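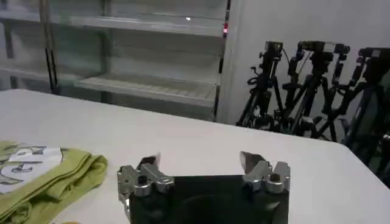
Will the second volume of the Plonness translations be ready for the printer in September?

The first half is already with the typesetter, and we expect the rest to follow on time, though the notes at the back may run a little past the date we gave you.

Home | Books | Translations | Readings | Support Us | Contact

Print this page | E-mail this page

Plonness Translation Project: Progress Report to the Petrauskas Fund
2020-07-25

Dear friends at the Fund,

It has been a long spring and a longer summer, and we are glad to sit down at last and tell you how things stand with the poems. Your letters have been kind and patient, and we know that one or two of them deserved a quicker answer than they got. We hope this report makes up for some of that, and that you will forgive us if it wanders a bit, as our reports tend to do!

When you first agreed to support us, the plan was for 2 volumes in English, the early lyrics in one and the long river poems in the other. The first volume came out last fall in an edition of 700 copies, and we're happy to say that the boxes in the hallway have gone down a good deal. Trelta Books, who handle our distribution, tell us that most of the orders have come from small independent stores and from college libraries, with a steady trickle from readers who heard one of the poems on the radio and wrote in to ask where they could find the rest (those are our favorite letters, and we answer them all by hand).

The second volume has been slower going. The river poems come to 2988 lines in the original, and as of this week we have a full English draft of 1576 of them that the whole editing group has read and agreed on. The remaining lines exist in rough form, some of them very rough. The trouble is mostly with the middle section, where the poet leans on the old fishing words of the Ukel valley, and the dictionaries are no help at all. One word that we had cheerfully been putting down as "net" for the better part of a year seems to mean the knot that closes the net, and you can imagine what that did to the eleven or twelve stanzas built on it. We have gone back and redone them, and they are better poems now, tighter and stranger, but it did cost us most of a month.

We also owe you a word about meter. In our last report we said that we would keep the long line of the original all the way through. After reading the drafts aloud to each other over the phone, night after night, we have loosened that in the laments, where the English was starting to creak. The long line stays in the opening and in the crossing poems. We think you will hear why when you read them, and a sample of both is going out to you by regular mail.

As for readings, the spring ones in the Ukel library were all called off, as you will have guessed. We moved two of them online, and people listened from much farther away than we would ever have drawn to a reading room with folding chairs. The questions afterward went on so long that we had to promise another evening just to get everybody off to bed. The travel money set aside for the readings has not been touched, and we would like your permission to move it over to proofreading, where it would do a great deal of good. If you would rather have it back, please just say so, and we will send it along with no hard feelings.

The cover is settled, more or less. We have gone with plain type on a gray ground to match the first book, and the only quarrel left is over how large the title should be. The introduction is written but too long, and is being cut. Facing-page originals are still the plan, although Trelta has warned us that paper prices are up, and we are waiting on a firm quote before we promise anything about the binding.

Between now and the next report we mean to finish the middle section, get the laments to the typesetter, and write to the rights holders about the three letters we hope to print at the back. We will send you the page proofs as soon as we have them, and any corrections you care to mark in the margins will be very welcome.

With warm thanks, as always,

The editors
Plonness Translation Project

Print this page | E-mail this page

Back to Translations | Top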